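Keeping Gray Tops Gray: A Conversation About Cabinet Surfaces in Shared Break Rooms

Published 2024-02-14

The low cabinet is the most used and least specified piece of furniture in an office break room. It is ordered with the rest of the storage, set against a wall, and from then on people stand at it, put drinks on it and leave wrappers on it. The facilities manager interviewed for this article looks after 22 break rooms across the Sunevell office sites and asked to be identified by job title only. The conversation covered surface finish, cleaning tools, drawer gaps and the question of what is allowed to stay on top overnight.

The manager's first point was about height. Most of the cabinets under discussion come from the Altier line, a two-drawer unit that stands well below standard counter level.

"A low top gets treated differently from a counter," the manager said. "On a counter, people prepare food. On a low cabinet, they put things down. The load on the finish is different. You get fewer knife marks and more rings, more scuffs from bags, more dried sugar. If you write one cleaning schedule for both, one of the two will be wrong."

The cabinets replaced an older set of white ones. The choice of gray was made on the basis of a trial that ran through June, with one white unit and one gray unit side by side in the busiest room. The manager described the result as narrow.

"White shows coffee. Gray shows limescale and salt. We have hard water at most of our sites, so you would expect gray to lose. What decided it was edge wear. When the white coating chipped at the front lip you saw it from the door. On the gray you had to be standing over it."

Asked about the degree of gloss, the manager said that the supplier offered three levels and that the middle one was chosen after some disagreement. The matte version held on to grease from fingertips and needed detergent every time. The full gloss version cleaned well but showed every fine scratch under ceiling lights.

"The middle one has a slight sheen. You can use the reflection as an inspection tool. Stand at one end, get the ceiling light to fall across the top, and look along it. A clean surface gives you a soft, even reflection. A film of residue breaks it up. It takes a few seconds and it is more reliable than looking straight down."

The sites keep a record of surface complaints. In the last year with white cabinets there were 313 entries. In the first full year with gray there were 209. The manager was careful about reading too much into the difference.

"We changed the cleaning routine in the same period. I can't separate the two effects. I would say the furniture helped and the routine helped, and I would not put a percentage on either."

The routine is short. Loose items come off the top. Dry debris is wiped toward the front and caught in a cloth. The surface is washed with a diluted neutral cleaner, wiped again with plain water and dried. The drying step was added last and met the most resistance from the cleaning crews, who saw it as extra work.

"If you leave it to air dry, you get spots, and the next person scrubs the spots. Scrubbing is where the damage comes from. I would accept a top that is wiped less often if it is dried every time."

That led to the subject of sponges, on which the manager had more to say than on any other. The break rooms are supplied with two-sided scrub sponges for mugs and plates. They are bought by the carton, and the last order was for 251 pieces. The sponges are not meant for the cabinets, but they are within reach, and people use them.

"The foam side is fine. I have no objection to the foam side. The green side is an abrasive. It is made to take burnt food off a pan. On a coated top it leaves a dull patch, usually the size of a hand, usually in the middle, because that is where the arm moves most easily. You can't polish it out. The gloss is gone in that area and the light will show it from then on."

The manager tried a few remedies. A printed notice had no measurable effect. Non-scratch pads from Dreßler were kinder to the finish but were disliked for dishes, and users brought in their own abrasive ones from home. The current practice is to keep a folded cloth on a hook at the side of each cabinet, at hand height, with the sponges kept at the sink.

"It is a matter of distance. If the cloth is closer than the sponge, people pick up the cloth. I don't need them to know why."

The shape of the sponge came up as well. The manager prefers a wavy-edged type to a plain rectangular block, on the grounds that it is easier to hold with wet hands and that the curves fit the inside of a mug. The drawback is storage. A block can stand on its short edge and drain. The wavy type tends to be laid flat, and a sponge laid flat stays wet on the underside.

"Lay it on the foam and the water sits between the foam and the top. Lay it on the pad and you have grit against the finish. Neither is good. It belongs in a rack."

What may remain on a cabinet top between rounds was the next question. The rule at these sites is that nothing stays. In practice the manager works with a tolerance, and a top that has a few items on it, well separated, is not logged as a fault. A cleaner can work around separate objects or lift them one at a time. A cluster is different, as liquid collects between the items and is not noticed until they are moved.
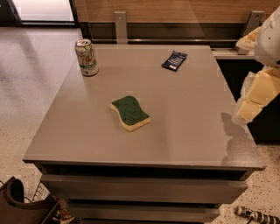 Clearing order matters more than most crews expect, according to the manager. Drinks come first, as an open can may still hold liquid and a spill will cancel whatever has been wiped so far. With the white, green and red can standing near the back-left corner, the cleaner takes it off by reaching over a clear stretch of top, then picks up the dark blue packet toward the back right, and takes the sponge last. "The sponge is in the middle, pad up, foam down," the manager said. "Lift it. Don't push it ahead of you to the edge. And check the place where it was, every time, even if the rest of the top looks good."

Cans present a small problem of their own. The base of a can is a narrow ring of metal, and if it is dragged it can mark the coating. The manager asks crews to lift straight up. The same applies to mugs with an unglazed foot, which are worse. Packets are harmless to the surface in themselves, but crumbs and oil can escape from an opened one, and the area underneath is wiped with cleaner in all cases.

Below the top, attention turns to the gaps. On the Altier unit the top projects over the drawers, and there is a recess between the overhang and the upper drawer front. The recess acts as the pull, so it is touched at every opening.

"You don't see the dirt in there, as it's in shadow. You feel it. I ask the crew to run a cloth along it with one finger, left to right, and then look at the cloth. The seam between the two drawers gets the same treatment once a week. Anything that runs over the front lip ends up in one of those two places."

The drawers hold napkins, stirrers and spare cloths. Food was removed from them after the first year. A liner from Camier was tested in the lower drawers and later withdrawn, as it curled at the corners and stopped the drawer from closing fully. The drawers now have no liner and are emptied and wiped every quarter.

The manager expects the gray tops to last another four years before the front edges need attention. Replacement tops can be ordered without the carcass, and two are kept in storage. One has been used so far, on a unit where someone had set down a hot pan. The other is still in its wrapping.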